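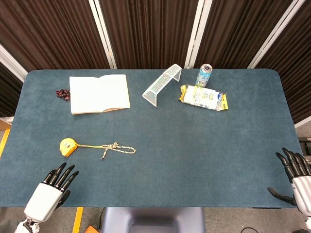 # Book stands and reading comfort in a shared study room

Project report, submitted 10/29/19

## 1. Purpose

The project set out to find whether a simple book stand makes long periods of reading at a table more comfortable, and whether it changes how fast people read. The question came from the study room at Ivine, where most tables are too low for tall readers and the chairs can't be adjusted. Replacing the furniture was outside the budget. Stands are cheap and can be put away when the tables are needed for other work.

## 2. Background

A book lying flat on a table is seen at a shallow angle. The reader bends the neck to bring the page square to the eyes, or leans on the elbows and rounds the upper back. Raising the far edge of the book reduces the bend. It also brings some problems. Thick paperbacks close themselves unless they are clipped, and turning a page takes longer when the page has to be freed from the clip first. Notes can't be written in the book while it is upright.

Earlier coursework on the same room looked at lighting only. Its measurements were used to choose the tables for this project, and any table with less than 200 lux at the surface was left out.

## 3. Method

There were 10 readers, all students on the course. Each one attended 4 sessions during August, two with the book flat and two with it on a stand. The order was mixed so that half of the readers began flat. Each session used a different passage of 3000 words, taken from a general history textbook which none of the readers had used.

The stand was set to the same slope for everyone. Readers could move the chair and slide the stand towards or away from them, but could not change the slope. Reading time was taken with a stopwatch. After each passage the reader filled in a short form on discomfort in the neck, shoulders, lower back and eyes, and answered a set of plain questions on the text to check that it had been read properly.

Two makes of stand were tried beforehand, the Hasano and the Bulberg. The Hasano slid on smooth table tops and was dropped before the first session.

## 4. Results

Neck discomfort was lower with the stand for most readers. The difference was clearest among the tallest, who had also reported the most discomfort with the book flat. Shoulder scores moved in the same direction but by less. Lower back scores showed no pattern, and the chair probably matters more there than the book.

Reading was slightly slower with the stand. The delay was at the page turns, and readers who held the page with a thumb instead of the clip lost very little time. Scores on the questions were the same in both positions.

Eye discomfort was slightly worse with the stand at the tables nearest the windows. Glare on coated paper was mentioned on several forms. Turning the stand away from the window removed it, at the cost of sitting at an angle to the table.

## 5. Limits

The group was small and all of similar age. Readers knew which position was being tested, so the comfort scores may partly reflect what they expected. No session was long enough to represent a full afternoon of study. The fixed slope suited readers of middle height best, and a repeat should let each reader set it.

## 6. Recommendations

Stands should be kept in the study room for loan at the desk, with a wide clip supplied for paperbacks. Tables by the windows should be used with the stand facing the inner wall. The same test could be run in the reading room at Ham, where the tables are higher and the neck result may be weaker.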